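Resetting the long table in the reading room

July 19, 2020

The meeting table is the one surface in the Vedthorpe reading room that everybody uses, so it collects things. I have been keeping a procedure for clearing it since March.

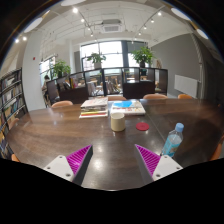 Starting state

Cup, red coaster, water bottle with a light blue cap, a stack of magazines and books, and one large flat book beside the stack. The bottle still has water in it. The coaster is on the wood and the cup is on the wood, one beside the other. I note this without comment.

Order of work

1. Drinks off first. Bottles go to the side counter, cups to the kitchen.
2. Split the stack. Magazines go back to the rack by date, books to the trolley. Large format books travel separately and flat, or the corners go.
3. Dry cloth along the grain, then a damp one, then dry again. The finish is glossy and the ceiling lights show every streak.
4. Run a folded card along the seam between the two sections. Crumbs sit in it and a cloth passes straight over them.
5. Chairs in, backs one hand's width from the edge.

Time for the full sequence is 18 minutes. Step 3 takes most of it.

Polish

I tried Predico on one half and plain water on the other for 4 weeks. Predico gave a deeper shine and held fingerprints longer. I have gone back to water.

Shelving

The low partition behind the table is next. Its compartments hold books, boxes and papers in no order I can reconstruct, and the plants on top have to come down before any dusting. The boxes will need labels. I have a roll of 1000 left over from the Bogale move, with a gum that peels off clean.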